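Why Do People Collect Things?

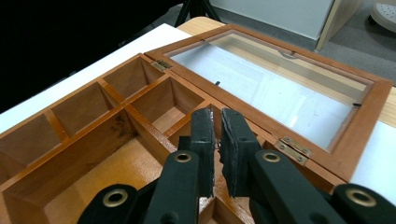 A wooden display box with a glass lid. What would you put in each space?

Do you have a jar of shells or a drawer full of bottle caps? Then you're a collector! People have been saving and sorting small treasures for a very long time, and it's one of the best ways to learn about the world.

Long before there were big museums, some people in Europe filled whole rooms with wonders. They kept fossils, coral, coins, feathers and strange stones, and guests came over just to look. These rooms were called cabinets of curiosities. More than 300 years ago, some of them grew into the first public museums!

Collecting gets really exciting when you start to sort. Say you have 100 pebbles in a bucket. You could group them by color, by size, or by how they feel — smooth, bumpy or sharp. Scientists do the same kind of thing. When you put two things side by side, you notice little differences you would have missed before.

A good collection also needs labels. Write down what you found, where you found it and the date. A rock with no label is still a nice rock, but a rock with a label can tell a story many years later!

Try it yourself
Pick 3 kinds of things that are easy to find, like seeds, buttons or fallen leaves. An egg carton makes a great sorting tray — it already has its own little rooms! Ask a grown-up before you take anything home from a park or beach, and leave living creatures and bird nests where they are.

Word to know
Curator (KYUR-ay-ter): a person who takes care of a museum's collection.

Ornis Kids' Pages, updated 10/16/25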